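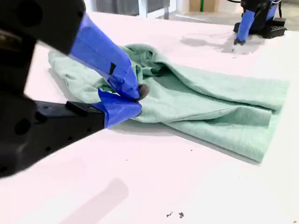 The Folding Table Is Back!

Wed 4 January

If your linen closet looks anything like mine did after the holidays, you already know why I'm so happy to write this one. The folding table returns to the Derkville neighborhood room this month, and we've got a fresh stack of towels, tees and pillowcases to practice on. Come by, bring a basket of your own clean laundry if you like, and go home with it done.

For anyone who missed the August sessions, the idea is very simple. We put out a long table, we fold, we talk. People swap methods (and argue about them, cheerfully). Last summer we got stuck for most of an evening on whether a towel should be folded in thirds or in quarters, and I came home a thirds person after a lifetime of quarters. My shelves are shallow, so thirds it is — the towels finally stop hanging over the front edge and the door closes!

We're starting with soft cotton, the stuff that slides around and won't hold a crease. A few things I picked up last time and have been using ever since:

Lay the piece out flat and smooth it from the middle toward the corners with the side of your hand. It takes a few seconds and makes every fold after it easier.

Pick up the cloth a little way in from the edge. If you pinch right at the hem, it tends to flop back on itself, and you end up chasing it across the table.

Let the fabric come up in a loose ridge, carry it over, and set it down before you let go. Then smooth again. I used to flip the whole side over in one go and wonder why I had a lump in the middle of everything I owned.

Put the folded edge facing out on the shelf. This was the tip people wrote to me about most, and I love it too. You can pull out one towel without dragging three others onto the floor.

T-shirts get their own evening, and we'll do both the flat fold and the stand-up fold for drawers. The stand-up one took me a good many tries before my shirts stopped toppling over like dominoes, so please don't be discouraged if yours lean a bit at first. Fitted sheets are coming too, by popular demand. I have a method from a Turkstead reader that works beautifully on a double and falls apart completely on a king, and I'm hoping one of you can tell me what I'm doing wrong with those last two corners.

Each session runs 45 minutes, with time afterward to finish your own basket. There's room for 32 people over the whole evening, in 2 groups, so if the first group is full just ask for the second. It's free, and you don't need to be good at folding. Some of our best conversations last summer came from people who had never folded a thing on purpose in their lives.

What to bring: clean, dry laundry, and a bag or basket to carry it home in. Please leave anything with buttons or pleats for now. We'll get to shirts with collars later in the season, once we've worked out where to plug in the irons.

We're also collecting spare towels for the practice pile. Faded is fine, and mismatched is great, but please no big holes. Hand towels are especially welcome, as they're a nice size for kids to learn on and we ran short of them in August. Drop them in the bin by the door whenever the room is open.

To save a spot, reply to this newsletter with "folding" in the subject line and tell us which group you'd like. And if you have a sheet trick that works on a king, write to me sooner!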